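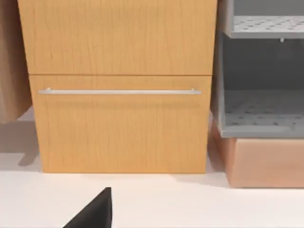 Simulated view from the drawer task: wooden cabinet with a bar handle, gray shelving to the right, tip of one gripper finger at the bottom.

Jurnano Drawer Set
Data card, version 2
Last updated 19 October 2025

Summary

Jurnano is a set of 3000 simulated episodes of a robot arm opening and closing drawers. It was made at Starnetti, a parts distributor, to train and test the arm planned for the small-parts room at the Troseck warehouse. The card covers what is in the set, how it was made, and what we know so far about how the arm will change the work in that room.

Background

Pickers at Troseck keep slow-moving parts in drawer cabinets along two walls. A picker reads the order line, finds the drawer, opens it, takes the parts, closes it and scans the label. On a busy shift one person can open over 300 drawers. The low ones mean bending or kneeling, and sore backs and knees come up often in the shift notes.

The arm is meant to take the low drawers first. It opens the drawer and waits, a person picks the parts, and the arm closes the drawer after the scan. Picking out the parts themselves is outside the scope of this set. Too many of them are bagged, oily or tangled for the gripper we have.

Contents

Training split: 2000 episodes
Validation split: 300 episodes
Test split: 700 episodes

Each episode holds camera images, joint positions, gripper state, a one-line instruction and a success flag. Instructions are short and come from the pickers' own wording, such as "open the bottom one" or "shut it all the way." Typing mistakes were left in.

How the episodes were made

Episodes were driven by hand in the Ko simulator, which we maintain in house. Warehouse employees did most of the driving during paid shift hours in June. They were given a short training session and could stop at any time. No names, badge numbers or individual speeds are stored. Operator IDs were used for scheduling and deleted before release.

Failed attempts are kept and flagged. The usual failures are a missed grasp on the handle, a drawer left partly open, and contact with a neighboring object.

What changes for the people in the room

Pickers will walk less and bend less, and they will wait more. In the first floor trial the waiting was the main complaint. People used to open the next drawer while scanning the last part, and the arm does not allow that. Trial crews also said the work felt more closely paced, even though the picking targets had not been changed.

One new duty has been added to each shift: arm attendant. The attendant clears stops, reports bad grasps and decides when to switch a bay back to manual. It rotates among pickers and is paid at the higher rate. Manual picking remains available in every bay, and a picker does not need approval to ask for it.

Starnetti has agreed that arm logs will not be used to rate individual pickers. Anyone using Jurnano with logs from their own site should settle that question before the arm goes on the floor.

Known limits

The simulated rooms are cleaner and brighter than Troseck. Floors are plain, labels are missing from most cabinets, and handles do not come loose. Drawers never jam from overfilling, which is the most common problem on the real floor.

No people appear in any episode. The set should not be used to judge how an arm behaves near a person, and a policy trained on it needs separate safety testing.

Cabinet shapes are limited. Knobs and recessed pulls are rare compared with bar handles, and results on them are weak.

Use

Research and internal testing are allowed. Please cite the set as Jurnano Drawer Set, version 2, Starnetti. Report errors through the issue tracker and include the episode number and the split.

Changes from version 1

Added the validation split.
Corrected success flags on episodes where the drawer rebounded after closing.
Removed duplicate instructions.
Rewrote the section on work changes after the floor trial.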